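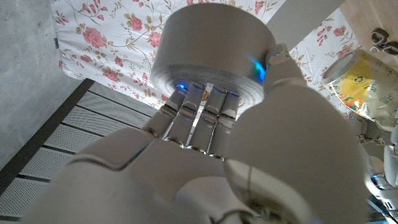

Every spring my neighborhood email list fills up with people who have decided to throw out everything they own, and every spring I read all of it and throw out nothing. I did go to one of the decluttering talks in April, though, so I feel I have earned the right to complain.

The talk was at the Dultemthorpe library and the speaker was Vilmos Illés, who has a method. The method has a name (Jostden, which he said he made up in the shower) and a workbook that costs 19 dollars. You go through the house room by room, write down every object you haven't touched in a year, and give it a score. Anything under 7 has to leave. I asked what the scale went up to. He said it was different for each person. I wrote that down because I wanted to be sure I had heard it.

I don't think he's a crook. He was pleasant and he stayed late to stack chairs. But I have now read the whole workbook, and I have some trouble with it.

First, the claim on the back cover that the average home holds 234 items that "drain energy." Drain it from where? Who went around and checked? There is no footnote. I looked at the back of the book for a list of sources and found an order form for the second workbook.

Second, the year rule. A year sounds sensible until you apply it to a real closet. I have not touched my good snow boots since the winter before last, the last winter having been a mild one. I have not touched the pressure canner since the tomatoes got blight. The spare storm door handle has been in the basement for 20 years, and when the old one snapped in August it went on in ten minutes with the original screws. According to the workbook that handle should have been gone nineteen times over.

I did try it, for the record. I spent most of a weekend on the hall closet and the shelf over the washer. I scored things. What I noticed was that I gave low scores to whatever was at the back and high scores to whatever was at the front, so all I was really measuring was reach. When I moved the back stuff to the front for a while, I started using it. The big thermos is out every morning now. It would have scored a 2.

I let go of a bag of coats, a lamp with a bad switch, and a fondue set. I regret the lamp. A switch is a few dollars.

Third, the part about paper. He wants you to scan everything and shred the originals. My cousin Győző Balogh did this after reading a different book with the same advice in it, and his scans are on a laptop that no longer starts. He has been meaning to take it in. Meanwhile the county wanted the paper copy of his well permit, with the stamp, and it cost him two trips to Koltden and a fee to get another one. I keep my permits in an accordion file. It's ugly and it has never needed a charger.

I'll be fair where I can. The chapter on kitchen drawers is decent. He says to keep one drawer for things you use every day and let the rest be a mess, and I can't argue with that since I was already doing it. There is also a page on borrowing from neighbors, which I would like to believe in, but I have lent out two ladders on this street and I own one.

What bothers me most is the before and after business. The after is always the same room: white wall, one chair, a plant. Where do these people keep the vacuum? Where is the box of extension cords? I'd like to see the after a year later, in mud season, with a kid home sick. The library asked if anyone wanted to share their results at a follow-up evening and I said I would, and so far I haven't heard back.

A couple of you wrote to ask about the Deák Street drop-off, so: they are taking coats and bedding again, but no electronics and no books. Go early. The line was out to the curb on 9/23/22 and they shut the gate with people still in it, me included. I drove home with the bedding.

It's back in the hall closet. We have guests coming for Thanksgiving and there aren't enough blankets for the sofa bed, so I expect I'll be glad of it.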